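Home News Local Business Technology Letters Puzzles Sign in

Robots may do your washing, says new code, provided they keep their fingers out of the door

Household robots that load washing machines will have to stop, let go and wait to be told what to do next if a person so much as leans into the laundry basket, under a code of practice published in Skarstead this month.

The document has 113 clauses. That is a lot of clauses for a job most of us do while thinking about something else, and it covers only the part between picking up the dirty clothes and pressing the button. Drying is to be dealt with in a separate paper. Ironing is mentioned once, in a footnote, in the tone people use for mountaineering.

The code was drawn up by the Skarstead test house with the robot maker Rakena and the home insurer Draletti, which has a natural interest in what happens when a machine with metal arms meets a machine full of water. It is voluntary. Draletti has already said that it will ask about it when customers ring up for a quote, so readers may decide for themselves how voluntary that makes it. 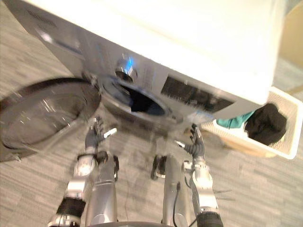
Much of the argument, according to those who sat through it, was over the door. A front-loading washing machine has a round one that swings out at about shin height, and every household has its own way of coping with this, most of them involving bruises. A robot needs to be told. The first draft allowed one to reach across an open door as long as it "exercised care". Skarstead asked how you would measure care, Rakena asked for time to think, and the phrase did not survive.

What replaced it is plainer. The robot must check that the door is fully open before either hand goes near the drum. It may not lean on the door, pull itself along by the door or rest a garment on the door while it thinks. If the door moves when the robot hasn't moved it, the robot backs off. Anyone with a toddler or a large dog will see what the authors had in mind.

There is a whole section on baskets. It recommends that the basket be kept at a fixed spot within reach, on something stable, with the opening clear and nothing hanging down where an arm has to pass. It also recommends that the owner not move it halfway through. Olby council, which is trying the code in a small group of its sheltered flats before deciding whether to write it into its contracts, asked whether "not move it halfway through" could be enforced against tenants. It could not. The wording now says the robot should look for the basket again before each reach, and that tenants should be asked nicely.
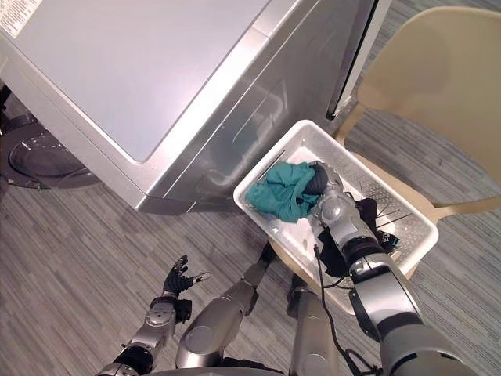
One hand down on the teal cloth, the other held open above the carpet.

The idle hand turns out to be a subject of its own. When people load a machine they use the spare hand for holding the door, scratching an ear or answering the telephone. Under the code, a robot's spare hand should be kept in the robot's own view, open, and away from the drum, the basket and any person, unless it has been given a job. It should not be parked out of sight. A member of the test house staff described this as the rule people laughed at most and argued with least.

Then comes the matter of one thing at a time. The code says a robot should lift a single item, take it to the drum, release it, and check that the hand is empty before going back for another. Rakena is said to have pushed for armfuls, on the grounds that customers would otherwise grow old watching. Skarstead pushed back on the grounds that an armful is how a sock gets behind a machine and how a sleeve gets caught in a hinge. The compromise is that armfuls may be considered at the next revision, by which time everybody hopes to have forgotten who suggested them.

Speed gets less attention than you might expect. A mixed load of 30 items is given as the standard test wash, and there is no minimum time for finishing it. There is a maximum speed for the hand near a person and a lower one inside the basket, where, as the code puts it with some delicacy, "the contents may include a person's hand, a pet, or both".
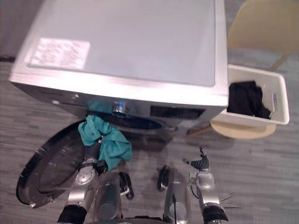 Teal cloth at the drum, with the left hand closed on one corner and the black clothing still in the basket.

On what goes in with what, the authors have been brave. A robot must not mix darks and lights unless the owner has said that it may, and the owner must have said so on the day and not at some point in the hazy past. Care labels are to be read where they can be read. Where they can't, the garment is to be set aside and a question asked. Olby's tenants have apparently been told to expect a good many questions.

Pockets are left to the human. Both the test house and the maker spent some time on pockets before arriving at this view, and the clause is one sentence long, which suggests it was written late in the afternoon.

The longest section is on cameras. Robots of this sort look down from the head, and some have a second, smaller camera at the wrist, which means that a good deal of what they record is other people's laundry from very close to. The code asks that wrist pictures be kept only as long as the task needs them, that they not be used for anything else without a signature, and that the owner be able to see what has been stored. Draletti wanted to be able to ask for them after a claim. It can, but only for the claim in question, and it can't go browsing.

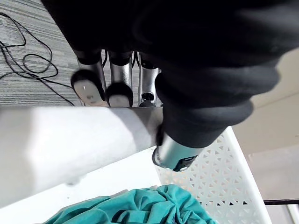
The basket as the wrist camera has it, teal cloth at the bottom and loose cables on the carpet beyond.

Cables come last, in clause 113, and with some feeling. Leads on the robot should be held close to the arm so that they can't hook a basket handle. Leads on the floor should be run along a wall or taped down, and a walkway should be left for anyone who lives there. For test rooms, where there is always more cable than anyone planned for, the code asks that a sketch of the layout be kept with the results, so that a trip over a wire can't later be written up as a finding about the robot.

The document is filed as Skarstead note 3512. It can be read free at the test house front desk, or bought as a printed copy by people who like to have these things on a shelf. It will be looked at again in February, after Olby has reported on its flats and Rakena has said what it would cost to do everything in it.

The firm has so far confined itself to saying that it welcomes the code and is studying it. Draletti also welcomes it. Olby council welcomes it in principle, and has asked for a shorter version to go on the inside of a cupboard door. Work on that has begun, and the latest draft is understood to fill roughly 2 sides of paper, with the part about pockets in bold.

Comments (7)

wetsocks
Looked after a service wash for years and we had one rule, which was check the pockets. Glad to see they've left us that.

hedgerow_lil
I'd quite like clause whatever-it-is about letting go and waiting to be told applied to my husband. Does it say anything about putting the lid back on the liquid?

Flat 9
I'm in one of the Olby blocks. We have had the leaflet but no robot so far. The leaflet says keep the basket on something stable, and a dining chair is given as acceptable if it doesn't wobble. All mine wobble. I've written to ask.

notanengineer
One item at a time and check the hand is empty after each. Sounds daft until you've watched one carry the same tea towel back and forth. We had a demonstration arm at work (not laundry, boxes of screws) and it would put nothing down very carefully, then go back for more nothing. It's a good rule.

wetsocks
@notanengineer How long did it take you to notice?

notanengineer
@wetsocks Most of a morning. There was cake on.

tumbledown
Camera section doesn't go far enough in my view. "Only as long as the task needs" is doing a lot of work there. Who decides when the wash is finished, the robot or the machine? Mine says one minute left for a quarter of an hour.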